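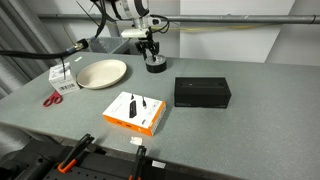

Pre-run check for the gripper comparison, cell 2, Oltcombe. Filled in by Hye-jin Ban, comments from Timo Schwerdtfeger and Jairo Castaño where marked. Candidate A is the Clavirance finger gripper, candidate B is the Nam parallel one. A is on the arm now, fingers down over the black tape roll, and the roll is the first pick for both. Do the whole list again after the swap to B. Date of check: 15th October.

## Arm and mount

- [x] E-stop pressed and released, arm drops out and comes back clean
- [x] Bracket bolts torqued, paint marks line up
- [x] Arm speed capped at 25 percent for first runs
- [ ] Payload value entered for B — **open**, still has A's number in it

*Timo: payload has to be changed at the swap, not after the first pick. We did it late in April and got a protective stop on every fast move.*

## Gripper A

- [x] Finger screws tight, no play by hand
- [x] Opens and closes full stroke, 7 cycles no load
- [x] Finger tips wiped
- [x] Force limit set low for the cardboard box
- [ ] Tip wear measured — skipped, gauge is at Dradutport

Slight click on closing at cycle 4, didnt come back. Noting it anyway. If it clicks under load stop and call Jairo.

## Cables

- [x] Gripper cable has slack with wrist turned both ways
- [x] Thick black cable, connector ring hand tight
- [ ] Loops beside the bracket tied back — **fail**, redo
- [x] Yellow cables under the pipe out of reach at full extension

*Jairo: the small loops stick out on the right. Fine for straight down picks, not fine once we start turning the wrist. Two ties, leave enough for a full turn. Also the thin wire that hangs in front of the white box, get it up and out of there before any pick on that side.*

*Hye-jin: will do both before run 1. Initial here when done: ____*

## Table and clamps

- [x] Both clamps on front edge tight, tried by hand
- [x] Table doesnt rock
- [ ] Loose scrap near front edge removed
- [ ] Scissors off the table — **fail**

Scissors are a hard no with the arm live. They go in the drawer. Not "moved to the side", the drawer.

## Test objects

Same order for both grippers, same start spots. Tape the spots if you have to.

| Object | Grip | Comment |
|---|---|---|
| Tape roll, upright | outside, top down | easy one, use it to check centering |
| White cardboard box | sides | low force, check for dents after each pick |
| Beige plate | rim | expect A to do better, B has flat pads |
| Orange and white box | narrow sides | lies at an angle, so rotate the wrist to it. Needs cable ties done first |
| Matte black box | long sides | check the opening is wide enough before going down |

*Timo: I would add the plate a second time at the end. Rim grips get worse as the pads pick up dust and we never catch it with one round.*

*Hye-jin: ok, added to the run sheet.*

## Controller and logging

- [x] Log folder made, run number 1782 is the next free one
- [x] Sample rate 400 on both candidates, dont change it between grippers
- [x] Controller clock matches the laptop
- [ ] Fault text saved with each stop — check with Brendan Heffernan, his script only kept the code last time

## Sign off

**Result: HOLD.** Do not run until these are closed:

1. Cable loops tied, hanging wire moved
2. Scissors and scrap off the table
3. Fault text logging confirmed

Payload for B and tip wear stay open, they dont block A.

Second check by Hwa-young Ok before power on. She needs the list on paper at the cell — not the copy on the shared drive, that one is the old verison with the suction cup section still in it.

Checked: H. Ban
Second check: ________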